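Início | Oficina | Cozinha | Jardim | Robôs e automação | Arquivo
Imprimir esta página | Enviar por e-mail

Gravar percursos para um robô de exterior: dicas da oficina

Ningsih Liem

Um robô que aprende a andar sozinho precisa de ver muitos caminhos antes de acertar num. As dicas que seguem são para quem já tem a base montada, com rodas, bateria e câmara, e quer juntar exemplos de condução para treinar o modelo. Uso uma base Dumier com o programa de registo Wasirine, mas quase tudo serve para outras combinações.

Antes de sair

Carregue a bateria na véspera e volte a medir a tensão de manhã. Uma bateria que descansou toda a noite engana menos.

Limpe a lente com um pano de microfibra seco. Papel de cozinha risca o plástico e deixa fiapos.

Aperte o suporte da câmara e faça um risco de caneta entre o parafuso e a chapa. Se os dois riscos deixarem de coincidir, a câmara mexeu e as gravações seguintes ficam numa pasta à parte.

Acerte o relógio do comando e o do computador de bordo pelo mesmo servidor. Um desvio pequeno basta para o modelo aprender a virar tarde.

Formate o cartão no próprio robô. Leve outro no bolso, dentro de uma caixa fechada.

Durante a gravação

Conduza como gostaria que o robô conduzisse. Se anda aos ziguezagues para passar o tempo, os ziguezagues vão para o treino. Mantenha uma velocidade de passeio e faça as correções com o polegar leve – o comando Nurisance tem um curso curto e é fácil exagerar.

Grave trechos de oito ou nove minutos e feche o ficheiro entre eles. Um ficheiro longo que se estraga leva a tarde inteira consigo.

Inclua recuperações. Encoste-se devagar a uma das margens com a gravação parada, comece a gravar e volte ao centro. Sem estes exemplos, o modelo só sabe andar onde já está bem.

Procure pisos diferentes na mesma saída: terra, betão velho, caminho liso, relva junto à berma. Misturar tudo no mesmo dia ajuda a separar o efeito do chão do efeito da luz.

Se houver gente no caminho, abrande cedo e deixe bastante espaço. Guarde esses trechos com uma etiqueta própria e desfoque os rostos que se consigam reconhecer antes de partilhar seja o que for.
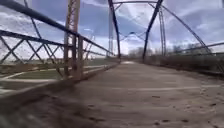
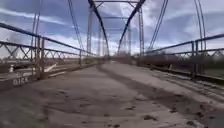
Ponte de treliça, com sujidade no tabuleiro.
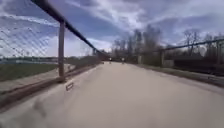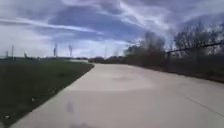 No último troço o caminho curva para a esquerda, com relva de um lado e vedação do outro.

Whitelaw escreveu a discordar da parte das recuperações. Diz que gravava sempre as suas no fim da saída, já cansado, e que o modelo acabou por associar as correções bruscas à luz do fim da tarde. Passou a espalhá-las por todos os trechos e a apagar a aproximação à berma, e recomenda que se faça o mesmo desde o início. Pergunta também se vale a pena guardar as imagens tremidas.

Quanto às correções, aceito a emenda e já mudei a minha folha de saída. Quanto às imagens tremidas, guardo as que têm o tremor normal do andamento, porque o robô vai encontrá-lo sempre. Deito fora as que vêm de um suporte solto.

De volta a casa

Copie primeiro, veja depois. Faça duas cópias em discos diferentes e só então apague o cartão.

Passe os vídeos a velocidade rápida e anote as falhas: lente suja, comando desligado, robô levado à mão. Cinco palavras por trecho chegam. Uso uma folha de cálculo simples com o nome do ficheiro, o piso, o tempo que fazia e uma coluna para observações.

Corte as paragens longas. Tenho quase 2.000 trechos guardados e, nos primeiros, o robô passava tanto tempo parado à espera de eu acabar a conversa que o modelo aprendeu a não arrancar.

Separe um percurso inteiro para teste e não o use no treino. Tirar imagens ao acaso de todos os percursos dá resultados bonitos que desaparecem na rua, visto que duas imagens seguidas são praticamente iguais.

Limpeza da base

Deixe secar a lama antes de lhe mexer e tire-a com uma escova de cerdas macias. A areia fina mete-se nos rolamentos das rodas; um pincel velho chega onde a escova não entra. Não use ar comprimido virado para os vedantes.

Verifique os cabos junto às rodas, onde roçam mais. Um bocado de câmara de ar de bicicleta, preso com duas abraçadeiras, protege-os durante uma época. Troco o meu em janeiro.

Guarde a bateria a meia carga se não tenciona sair nas semanas seguintes.

Imprimir esta página | Enviar por e-mail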